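3. Materials and methods

3.1. Study area and households

The study was carried out in Farnside, a district of mostly rented flats where many households share a laundry room on the ground floor. We chose this district because the water company reads the meters of the laundry rooms separately from those of the flats, so the water used for washing clothes can be known without asking the residents to measure it. In total 212 households agreed to take part. Households which moved out before the end of the observation period were kept in the description of the sample but were left out of the analysis of habits.

The first interviews were made in October by Nataša Gashi, and the second interviews by Sibel Sönmez. Both used the same list of questions, which was first tried in the neighbouring district of Turnard. After this trial we removed two questions about the price of detergent, as the answers were too uncertain to be of use.

3.2. Definition of a load

In earlier work the word "load" is used with different meanings. Some authors count every start of the machine, while others count only complete washes. We follow Jacobs in counting complete washes only, and we add the condition that the drum must contain at least one textile item. A rinse of an empty drum is therefore not a load in our data. Front-loading machines are the type considered in this paper (Figure 1).
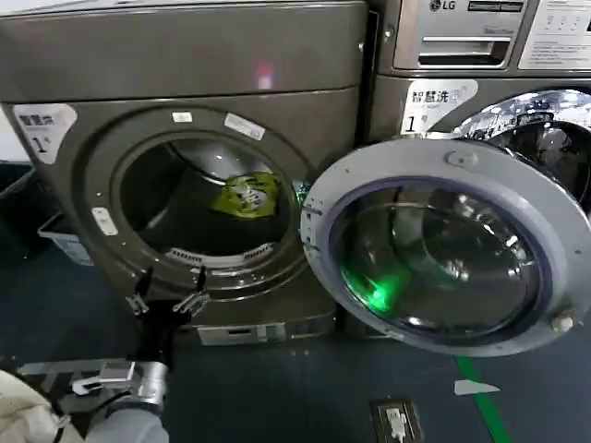

Figure 1. Front-loading washing machines standing side by side.

The size of a load was difficult to obtain. Most residents do not weigh their laundry, and we did not wish to change their behaviour by giving them a scale. Instead, each resident was asked to judge how full the drum was, on a scale with 4 steps from "a few pieces" to "completely full". It is known that people judge this differently, and for this reason we do not convert the answers into kilograms. They are used only to compare the loads of the same household with each other.

3.3. Washing diary

Each household kept a paper diary for 16 weeks. For every load the resident wrote down the hour, the chosen temperature, the fullness of the drum and the manner of drying. The drying was entered as "line", "rack", "dryer" or "mixed". When the entry was "mixed", we asked in the second interview which items were usually put in the dryer drum (Figure 2).
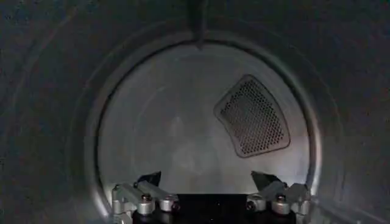
Figure 2. Opening of a stainless steel drum.

The diaries were entered twice into the Flullodero database by different persons, and the differences were corrected from the paper. Missing hours were left empty. Missing temperatures were filled only if the resident had declared in the first interview that the same programme is always used.

3.4. Analysis

For each household we calculated the number of loads per week and the share of loads washed at a low temperature. The household, and not the single load, is the unit of analysis. Results for laundry rooms with a faulty meter are reported separately in Section 4.3.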